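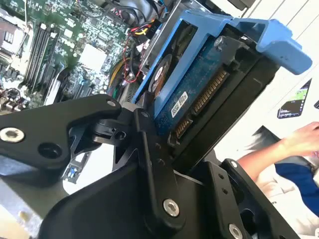

A 3.5-inch hard drive in a blue plastic caddy.

Urban planner Heather Faulkner has joined the Tamihana Institute in Wultermont as a visiting researcher. She will stay until October and work on shared housing and the reuse of vacant lots.

Faulkner trained as an architect and later completed a doctorate on land trusts in Iltidville, where she interviewed 126 households. At the institute she will work with Styliani Koutsoukos, who heads the commons research group.

The two plan to map over 415 vacant lots along the old rail line – most of them owned by the city – and to publish the results as an open atlas. Faulkner will also teach a nine-week seminar with 20 places. Applications go through the institute's office.

13 Jul 2023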